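Home Gadgets Phones Batteries Quizzes For Teachers

How does a phone battery work? 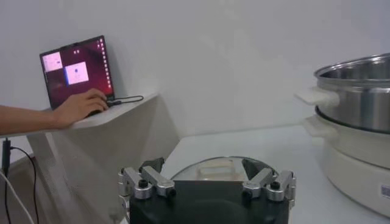 Photo: Cadura

Every mobile phone has a battery inside it. The battery stores energy and gives it out as electricity when the phone needs it. Without one, you would have to keep your phone plugged into the wall.

What is inside?

Most phones use a lithium-ion battery. It has two sides, with a thin sheet between them. Tiny charged bits called ions can pass through the sheet, but the two sides never touch each other.

When you use the phone, the ions move from one side to the other. Electricity flows round the outside and runs the screen, the speaker and everything else. When you plug the phone in, the charger pushes the ions back to where they started.

What does mAh mean?

You may see the letters mAh on a battery. They stand for milliamp hours and tell you how much charge the battery can hold. A small battery marked 300 mAh holds more than one marked 200 mAh. Phone batteries have much bigger numbers because a phone has a lot of work to do.

Why does it run down?

A bright screen uses plenty of energy. So do games, videos and maps. If the phone is a long way from a mast, it has to work harder to find a signal, and that uses energy too.

Do batteries wear out?

Yes. Each time a battery is filled and emptied it changes a little, and after a few years it holds less than it did when it was new. Heat makes this happen faster, so don't leave a phone on a sunny windowsill.

Staying safe

Never open, bend or poke a battery. If a phone looks swollen or feels very hot, leave it alone and tell an adult. Old batteries should not go in the bin at home. Many shops and recycling centres have a special box for them.

Words to know

Ion: a tiny particle with an electric charge.
Charger: the part that joins a phone to the mains.
Mast: a tall structure that sends and receives phone signals.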